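Vodotus Endurance

Vodotus Endurance is a sports car racing team based in Unell. It was founded by former rally co-driver Safta Anghel and engineer Irina Munteanu, and runs prototype and GT cars in the Akum Endurance Series. Best known for its long partnership with gearbox maker Dobre, which also gave the team its green and cream colors.

History

The team began as a two-car garage preparing customer cars for club races. Anghel handled the money and the entries, Munteanu the cars. First race was a six-hour event at Unell, entered with a second-hand GT car and one spare gearbox. Finished eleventh. The spare was used.

A move up to the prototype class followed two seasons later. The first car was heavy and hard on its rear tires, and the team failed to score in its opening three rounds. Results improved after Munteanu redesigned the rear suspension over the winter break, with testing held in December at the Akum proving ground. 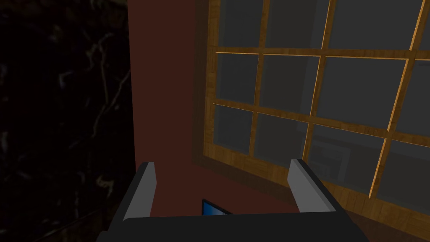
Dobre came on board as a technical partner the next spring, at first supplying gear sets only and later the complete transmission. The deal was extended twice. Under the first extension Dobre also took over trackside support, sending two engineers to every round.

The partnership's best result is a class win in the Akum 12 Hours, where the car completed 811 miles despite a long safety car period for fog. The team lead the class for the last four hours. A protest over refueling time was heard on the Sunday evening and thrown out.

Cars

The prototype is known inside the team as the V8, after its race number and not its engine, which is a turbocharged six. Minimum weight under series rules is 1,888 pounds. Three chassis built. The first was written off in a testing crash, the second is still used for driver training, the third is the current race car.

GT entries have been run on and off for paying drivers — usually one car, never more than two.

Workshop and fan club

The team moved to its present workshop in Unell after the first prototype season. Machine shop, paint room and a small gear test rig on the ground floor, offices above. An open day is held before each season. The supporters club listed 2,324 paid members at its last annual meeting and publishes a newsletter, which is the main source for the early race results given in this article.

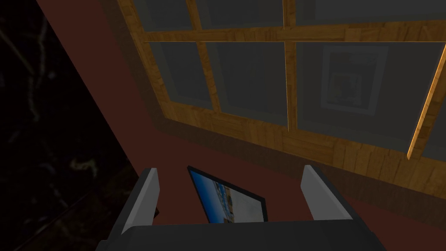 Small framed picture on a wall.

Reader comments

pitwall_gus: The rear suspension redesign was done before the Akum test, not during it. Otherwise good.

Marlene T.: Was at the 12 Hours. Fog was so bad we could only hear the cars from the bank at turn 4! Great day anyway

oldgearbox: any word on what happend to the very first GT car? Heard it was sold for hillclimbs

Related articles

Akum Endurance Series
Akum 12 Hours
Dobre transmissions
Safta Anghel
Irina Munteanu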